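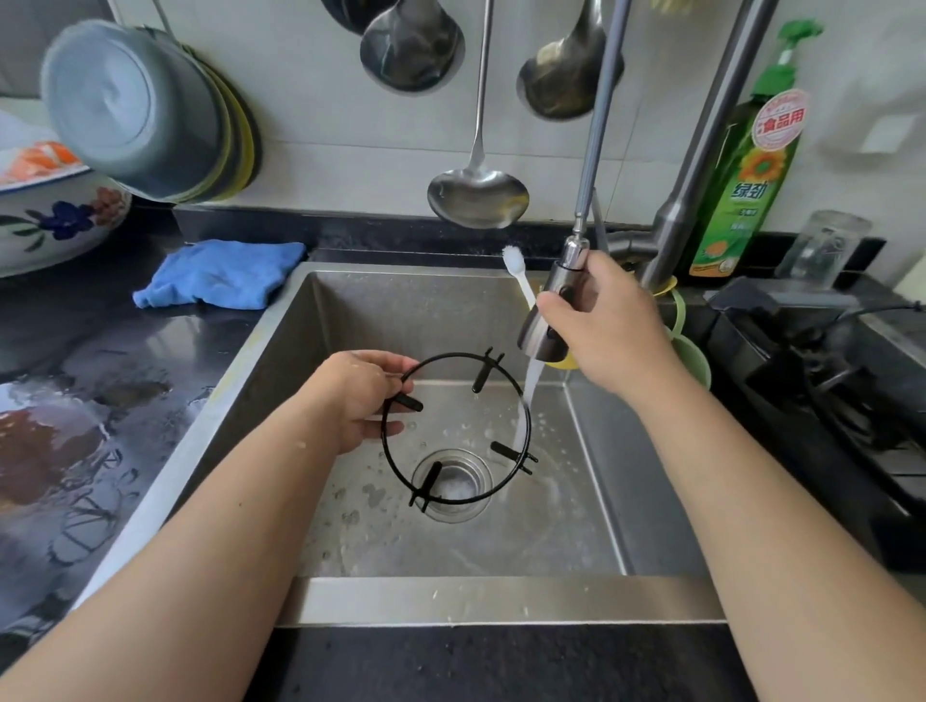

Reading time: 1 minute

Hustov pan support ring, black, four prongs
Item 1189

The Hustov ring is a replacement pan support for a round gas burner. It is a thin black wire hoop with four short prongs which point to the center, so a small pot or a coffee maker can stand steady over the flame.

Cleaning is simple. Let the ring cool completely, then hold it by the rim over the sink and rinse it under a thin stream of water. A pull-out sprayer is very practical for this, as you can turn the water to each prong. For burned milk or oil, use a little dish soap and an old toothbrush — please do not use steel wool, it scratches the black finish. Dry the ring before you put it back on the stove.

Before you order, please measure the seat of your burner. The ring fits Ornero and Prins cooktops with three or four burners. It does not fit the Prins wok burner.

Package: 1 ring
Also available: set of 3
Guarantee: 50 months
In stock: 71

Questions about size are answered by Eyvindur Grímsdóttir at Furkico — send the model name of your cooktop with your message.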